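Ticket: bin emptying task, policy stalls with both grippers at the rim
Project: Wamcombe (two-arm household tasks)
Component: Clostov policy, bag lifting stage
Status: Open, workaround in place
Opened: February

Right, I've been putting this off because I kept thinking I'd fix it before I had to write it up, but it's eaten enough of my week now that it needs a proper ticket.

What I'm trying to do: the usual comparison for the Wamcombe write-up. Same task, same floor, same bin, two versions of the method. Version A predicts both arms together in one go. Version B (the one we want to be better, let's be fair) lets each arm plan its own reach and only ties them together once both have hold of the bag. The idea is that B should cope better when the bin isn't where it was in the demos.

What I expected: each arm goes to its side of the bin, gets a pinch of the bag, the two of them sync up and lift.

What happens: the arms get to the bin fine, they come together over the top, and then they just sit there. No error, no torque warning, nothing in the controller log apart from the normal chatter. The "both holding" flag never flips, so the lift never starts, and eventually it times out after 12 seconds.

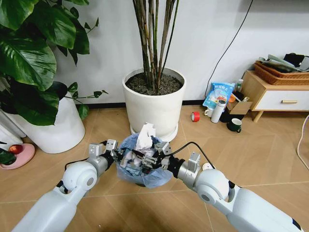 Both grippers in at the top of the bin, blue liner, plenty of tissue sticking up.

I ran 4 trials with B on the overfull bin and it stalled in 2 of them. A got through all of its own, which was annoying. With less rubbish in, so that nothing pokes up over the rim, B doesn't stall at all, and that's what made me stop blaming the controller.

Things I've ruled out so far:

Calibration. Redid the hand-eye on both arms, no change.

Cable drag. I wondered if the gripper leads were tugging on the wrists, so I had a good look at the joint readings during the stall and they're flat. Not that.

The Olach gripper drivers. Rolled back to the previous build and it stalled in just the same way, so I've put the newer one back.

Lighting. Tried it with the blinds down. Same again.

Update, 15:40

Got somewhere! I dumped the grasp labels for the stalled runs, and the left arm's target isn't on the bag at all. It's on the paper. The grasp head scores "soft crumpled thing near the rim" very highly, and when there's a wad standing up in the middle it happily picks that over the folded edge of the liner. Then the check for "both holding" looks for tension between the two hands through the bag, finds none (of course it doesn't, one of them has got a fistful of tissue) and waits for ever. Well, for the timeout.
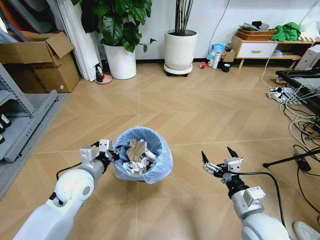 The grasp head is the part I want to change, and I'd like to do it without touching the rest of B, otherwise the comparison with A stops meaning anything. My plan is to mask the target area down to a ring around the rim and let it choose only inside that. The liner is folded over the edge of the bin, so there's bag to be had out there even when the paper is piled nearly to the top. With the left gripper right beside the rim like that, it has a short way to go to reach the fold, and the right can come in from its own side with its fingers open. Version A seems to have learnt the rim by itself from the demos, probably thanks to seeing both hands at once, and I think that deserves a paragraph in the results whatever we do with B.

Workaround for now: add --rim-mask to the launch line. It's a bit crude (fixed ring width, assumes a round bin) and it'll be wrong for the square one. Please don't use it for any numbers that go in the paper until I've rerun the whole lot.

Still to do:

Rerun A and B with the mask on both, so it's a fair fight.
Work out whether the tension check should give up sooner and reopen the hands. Waiting out the full timeout feels daft.
Ask the Lundgren lot if they saw this with their bags. Their bin task is nearly the same as ours, and I'd be amazed if they'd never grabbed the rubbish by mistake.
Fix the log message. "Waiting for partner" tells you nothing about which hand is the problem.

I'm leaving the ticket open until the reruns are in. If anyone else hits the stall before then, save the grasp labels before you restart, as they get overwritten and I lost my first set that way.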